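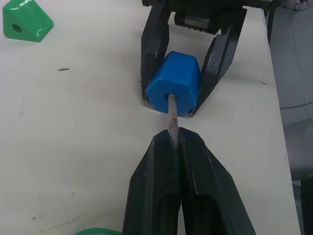
Two small arms or one arm plus a fixture? Budget due in April

Asked in: Workshop automation, small budgets

Trying to cost a bench cell for putting rods into plastic blocks with a hole through them. One gripper holds the block, the other feeds the rod in. Blue hex ones and green triangular ones for now, more shapes later. Quote from Orkeo is $2,451 per arm, grippers $527 each on top. Boss reckons a second arm is a waste and we should bolt down a vise. Which way would you go? Also what am I forgetting to budget for.

3 answers

Answer 1 - marked helpful

Depends on the shapes. One block shape forever, get the vise. Hex and triangle and "more later" means a new set of jaws each time, and somebody has to swap them. We went two arms for that reason, 40 percent of our jobs change shape every few months.

Stuff people leave out:
- spare fingertips. Black ones scuff at the tips pretty quick, buy two sets up front
- grip pads, same deal
- cable management, and a bench that doesn't wobble
- your own hours teaching positions. I put down 40, was 60

Ask Orkeo if the gripper price includes the mounting plate. Ours didnt.

Answer 2

Just get Skaltis, way cheaper

Answer 3

Wouldn't do Skaltis for this without a demo first, had one at my last job and the repeatability was no good for holes. Fine for moving boxes. Take your own blocks and rods along, tightest fit you've got.

Kozan does refurb arms too, worth an email before you lock in the budgt. Check the warranty covers the wrist. And get freight in writing - Coltik charged us seperately for every crate.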